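Poreck Handling Center
Pre-Purchase Inspection Checklist: Bin Picking Cell, Station 3
To be completed before any equipment request is forwarded for budget approval.
Inspector: Palesa Kekana
Reviewed by: Iresha Gunawardena
Budget period: October

Section A. Arm and cable routing

A1. Arm make recorded on request form. YES
Comment: KUKA. The arm is to be retained. No replacement is requested in this period.

A2. Cables and hose checked through full travel at reduced speed. YES
Comment: No contact with the bin rim was noted at reduced speed. Repeat at working speed once the permanent table is in place. A spare cable and hose set should be added to the request. The present budget has no line for spares.

A3. Emergency stop tested from both operator positions. YES
Comment: None.

Section B. Bin and work surface

B1. Bin secured against movement. PARTIAL
Comment: Held by bar clamp. Acceptable for trials only. A fixed mount must be quoted before the cell is released for unattended work.

B2. Work surface suitable for permanent use. NO
Comment: The plywood surfaces are suited to trial work. Request a steel table with threaded inserts. Furkasent has quoted a lead time of 29 working days, and the order should be placed ahead of the other items.

B3. Bin position marked. YES
Comment: Blue tape. To be replaced by locating pins, included in the table quotation.

B4. Bin floor free of damage that could affect picking. YES
Comment: Surface scuffing only. Glare from the metal should be considered when the lighting is specified. Obtain a price for a diffuse light before a second sensor is discussed.

Section C. Gripper

C1. Fittings secure and free of leaks. YES
Comment: Checked by hand and by ear with the air supply on.

C2. Gripper able to lift bars lying close to a wall. NOT CONFIRMED
Comment: The trial log lists 602 attempts, but it does not separate wall picks from open floor picks. The purchase of a second gripper cannot be supported on these figures. A further 200 attempts, logged by bar position, are required.

Section D. Guarding and access

D1. Fixed guarding on all open sides. NO
Comment: Trials are limited to trained staff. Guarding is a condition of approval and may not be moved to a later budget period.

D2. Floor space confirmed for guarding and a service door. YES
Comment: Measured with Jahangir Majumder. The door must open outward.

Section E. Recommendation

Approve the table, fixed mount, guarding and spares. Defer the second gripper until item C2 is closed. The lighting price may be submitted separately. Quotations from Furkasent and Bundia are to be attached to the signed copy of this checklist. 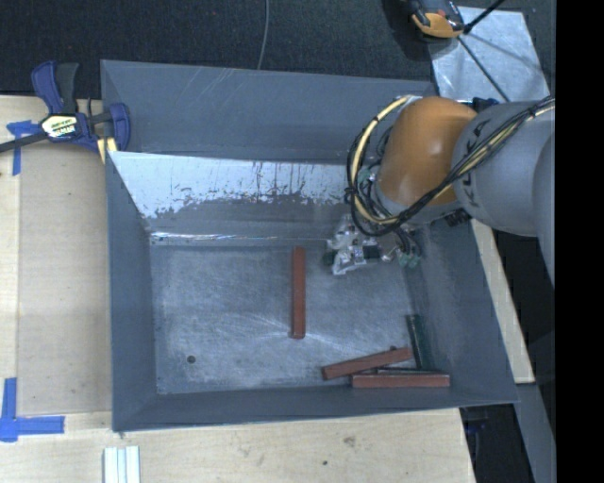 Comment added by Nilmini Wickramasinghe: I agree with deferring the second gripper, but I would ask that the price be held in writing while the extra attempts are run. Please also move the spare cable and hose set to the top of the order. If one of them fails during the trials, item C2 will not be closed before the budget period ends.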